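Quick pickled vegetables are the easiest kind of preserving. You don't need a canner, a rack or a thermometer. You boil a brine, pour it over cut vegetables in a clean jar, and put the jar in the refrigerator. The vegetables are ready to eat the next day and better by the end of the week.

The method works for cucumbers, carrots and hot peppers, alone or in one jar. It makes a refrigerator pickle only. It is not safe to keep these jars in a cupboard, even if the lids pop down as they cool.

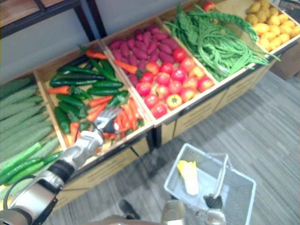
*Homard Voicu*

## What you need

- 2 wide-mouth quart jars with lids
- 800 grams of mixed vegetables, weighed after trimming
- 2 cups white vinegar, 5 percent acidity
- 2 cups water
- 2 tablespoons pickling salt
- 1 tablespoon sugar
- 4 cloves of garlic, peeled
- 2 teaspoons mustard seed
- 1 teaspoon black peppercorns
- A few sprigs of dill, if you like it

Check the vinegar label. Some of the cheap cleaning vinegars are sold next to the food vinegars and look the same from the front. Rice vinegar is often weaker than 5 percent, so save it for something else.

Table salt will work if you have nothing else, but the additives can make the brine cloudy. Kosher salt is fine. The crystals are bigger, so go by weight if you can: you want 36 grams.

## Choosing the vegetables

Buy cucumbers that are firm all the way along. Press the ends with your thumb. If an end gives, the middle is probably soft too. Bumpy ones and smooth ones both pickle well, but the long types have more water in them and should be salted first (step 2). Waxed cucumbers don't take brine through the skin. Peel them or pick different ones.

Carrots should snap when you bend them. Thick carrots sometimes have a woody core, and it stays woody in the jar. I use medium ones and cut them into sticks.

Any fresh chili will do. Leave small ones whole and poke each one twice with a skewer so the brine gets inside. Slice the long ones into rings. One or two chilies per jar gives a mild heat. Four makes a hot pickle, and the carrots in particular will pick it up.

I shop on Friday and pickle the same evening. Cucumbers lose their crunch fast, and three days in the crisper drawer is enough to notice.

## Steps

1. Wash the jars and lids in hot soapy water and rinse them well. Leave them upside down on a clean towel. Wash the vegetables under cold running water and rub off any grit.

2. Cut a thin slice off both ends of each cucumber. The blossom end contains an enzyme that softens pickles, and it's hard to tell which end is which on some varieties. Slice the cucumbers a quarter inch thick, toss with a teaspoon of salt and let them drain in a colander for 30 minutes. Rinse and pat dry.

3. Peel the carrots and cut them into sticks an inch shorter than the jar. Blanch them in boiling water for one minute, then move them to cold water. You can skip the blanching if you like them very hard, but give them two extra days before you open the jar.

4. Divide the garlic, mustard seed, peppercorns and dill between the jars. Stand the carrots around the outside and fill the middle with cucumbers and chilies. Pack everything snugly and leave an inch at the top.

5. Bring the vinegar, water, salt and sugar to a boil, stirring until the salt is gone. Run hot tap water over the outside of the jars so they are warm, then dry them and pour in the brine until the vegetables are covered by half an inch. Tap each jar on a folded towel to bring up the air bubbles, and top up.

6. Leave the jars open on a side table or counter until they stop steaming. Put the lids on, write the month on a piece of tape and refrigerate.

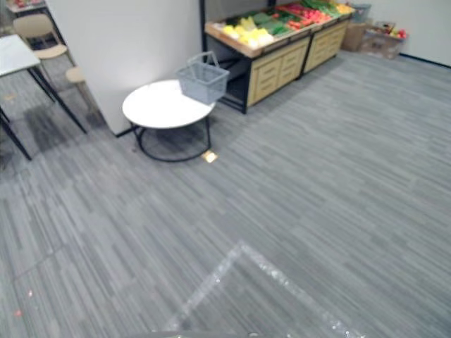 ## Storing and using them

Keep the jars at the back of the refrigerator, where it stays coldest. They are good for four weeks. Use a clean fork every time, and push anything floating back under the brine. If a jar smells yeasty, turns slimy or grows anything on top, throw out the whole jar.

Garlic sometimes turns blue or green in vinegar. It's a harmless reaction and doesn't affect the taste.

Don't reuse the brine for a second batch, because the vegetables have watered it down. A few spoonfuls are good in potato salad or a vinaigrette. The carrots can be chopped into tuna salad, and the chili rings go well on eggs or a grilled cheese sandwich.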